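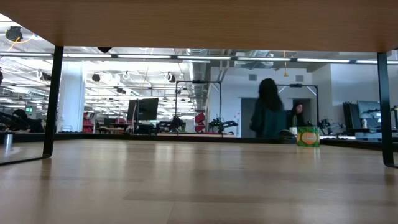

Does a raised shelf keep a shared table clear?

Our question came out of a complaint: the long table in the Kimitz workroom was always full of other people's stuff. The Palomino handout says a shelf on legs fixes this by adding storage up high. I had doubts before we started, and I still have most of them.

The shelf is a wood-grain board on two black metal legs, and each leg ends in a foot that takes up table space of its own. The handout skips that part. It also skips the far edge, where people drop a drink or a snack and go back to work. A small green package with an orange emblem stood back there, near a white cup, with the shelf a short reach away.

Ismail argued that one or two items is no mess. Fair enough – but the claim was "clear," and we graded it as written.

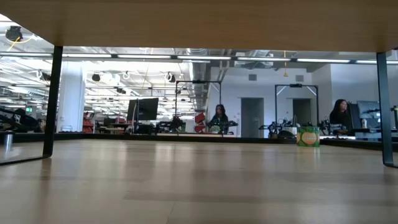
Telma Salinas

Most of the wood in front stayed open, I'll give it that. The green can with the orange label was by the far rim, and a small silver cylinder sat at the left, outside the shelf leg. Does the shelf get credit for the open part? We had no table without a shelf to compare it to, so I don't think we can say.

Ismail Metwally wants to repeat this in July with 2 tables. I would want the shelf taken off one of them first.

We use cookies to improve your visit. Accept | Settings

Related projects
Drotetti stools: do they wobble?
Labeling the Tarkard drawers
Where the scissors go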